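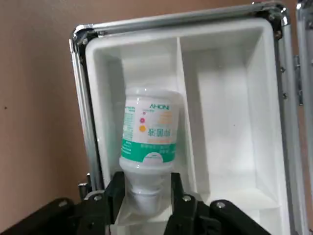
# Hard Cases for the Medicine Shelf: Questions and Doubts

Kept by Euan Dow for the Tillilcombe home storage pages. Last gone over in October, when I took out two answers I no longer believed.

## Do I need an aluminum case for my pills and bottles?

Probably not. A shoebox with a lid keeps bottles together too, and it costs whatever the shoes cost. What a metal-framed case gives you is a rigid shell, corners that can take a knock, and a latch. If your medicines travel in a car trunk or get stacked under other luggage, those are worth something. If they live on a closet shelf and come down twice a week, I'd want to hear a better argument than "it looks organized."

I do own one. I bought it before I started asking these questions.

## Is the molded insert any good?

It depends on whose bottles the maker had in mind. A white insert with a narrow compartment on the left and a wide one on the right looks sensible in a catalog. Then you try to load it. One tall bottle will stand in the narrow side, and the wide side becomes the place where everything else slides around. Measure your tallest bottle with the cap on before you buy anything, then measure the depth of the compartment with the lid shut. Sellers love to quote the outside of a case. The inside is the number you want, and you may have to write and ask for it.

White inserts also show every speck. I go back and forth on whether that's a fault. At least you know when to wipe it.

## Should bottles be stored cap-up or cap-down?

Cap-up, unless the label tells you otherwise. I've heard the case for cap-down, mostly from people who decant shampoo. With a liquid, you're trusting the seal all day long. With tablets or capsules there's less to go wrong, but I still can't see what you gain. If a bottle only fits your case upside down, the case is too small for the bottle.

## Can I take things out of their original packaging to save room?

This is where I get stubborn. The label is the most useful part of the package. It has the name, the strength, the directions and the expiration date, and once a capsule is away from it you're relying on memory. Plenty of capsules look alike. Before you repackage anything prescribed, ask your pharmacist, because some medicines are meant to stay in the container they came in.

The same goes for labels in a language not everyone in the house reads. Keep the original on, and put a second label of your own on a blank part of the bottle. Don't cover the dates.

## What about plastic bags?

A clear bag is fine for getting a few things from one room to another. I don't like it as permanent storage. It gets squashed, it opens when you don't want it to, and a child can get into it in no time. If you must use one, put a slip of paper in it with the name, strength and date, facing out so it can be read without opening the bag.
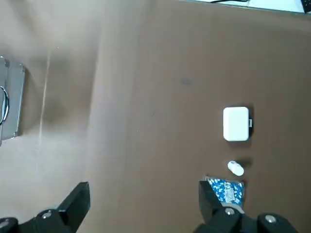
## Does a weekly pill organizer solve the problem?

It solves one problem, which is "did I take it today?" A 7-day organizer answers that well. It doesn't tell you what the pills are, and it doesn't help much if your doses change midweek.

My complaints are mostly about latches. A small tab that clicks shut nicely in the store may be miserable for stiff fingers at 7 in the morning, or may pop open in a coat pocket. Try it one-handed before paying. Dougal Dunbar, who looks after these pages with me, thinks I'm too hard on them and has used the same Kurnen box for years. He also fills it over a tray, so I suspect he knows more about those latches than he lets on.

One more thing, and it isn't small: most organizers aren't child-resistant. Some say they are. Read what it says on the box you're buying, and keep it out of reach either way.

## How do I sort out what I already have?

Clear a table completely and take everything out of the case. All of it, including whatever is wedged in the corners. Stand the empty case off to one side so you're not tempted to start loading it again halfway through.

Then group by container: bottles in one spot, bags in another, organizers in a third. People like to group by ailment, and I did that once and ended up with a pile called "stomach, maybe." Going by container is duller and quicker.

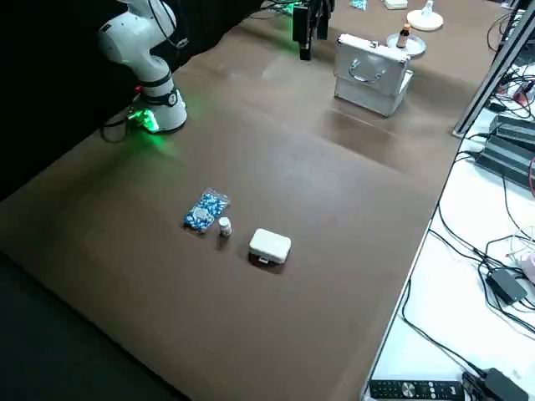
Leave space between the groups, enough to turn a label toward you without knocking over its neighbor. Small bottles tip easily and roll farther than you'd think. Check each date as you go. Anything expired goes into a separate box, along with anything you can't name with certainty. Take that box to a pharmacy or a local drop-off that accepts old medicines. I wouldn't play detective with a loose capsule.

What goes back in the case should be what you use. Mine shrank to 19 items, and I'd still argue with a few of them.

## Which way up should the case be stored?

Flat, with the lid on top, if you have the shelf space. Standing it on its side with the handle up looks neat and makes it easy to grab, but everything in a loose compartment drops to the low side. Open it in that position and you'll be on your hands and knees. Before you pick it up by the handle, push down on both halves and check that the latches have caught. A lid can sit slightly raised and still pass for closed.

## Are the expensive ones worth it?

I haven't been convinced. Steltance advertises a case tested for 1000 openings. That sounds like plenty until you work it out: if you open it twice a day, you've used that up in well under 2 years. The Vlachopoulos case costs more and makes no claim of the kind, which I find either modest or evasive depending on my mood. I have yet to see either company say what happens to the hinge afterward.

Pay for a good latch and an insert you can remove and wash. Ignore the finish.

## Does a metal case protect medicine from heat?

Don't count on it. A case left in a parked car will warm up along with everything else in there. Follow the storage directions on the package. If something needs refrigeration, an ordinary hard case is the wrong place for it, whatever the listing says about "all-weather" use.

## Can I lock it?

Some cases have key locks. They'll slow down a curious child, but don't treat them as a safe, and don't keep the key on a hook beside the case. A lock on a cupboard door, up high, does more for the money. The spare key is worth writing down somewhere. I know where mine was last October.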